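Print | E-mail

Losimetti Row Cover, 250-foot roll

I started selling this row cover after my neighbor Asabe Balogun lent me a piece for my cabbages in Florport, and I've used it on my own beds ever since. It's a light woven cover that keeps flea beetles and cabbage moths off young plants, so I spray a lot less. Lay it right after you transplant and bury the edges — moths will find any gap you leave!
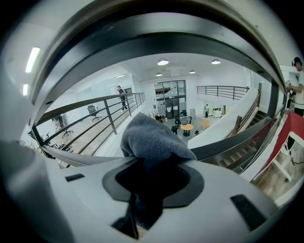 Soft grey cloth, bunched up.

One roll is 68 inches wide and fits most raised beds. Rain goes straight through it. Take it off squash and cucumbers once they bloom so the bees can get in (I forgot one July and got hardly any squash).

Item 3073. Hoops are sold separately, item 1697.

E-mail this page | Print this page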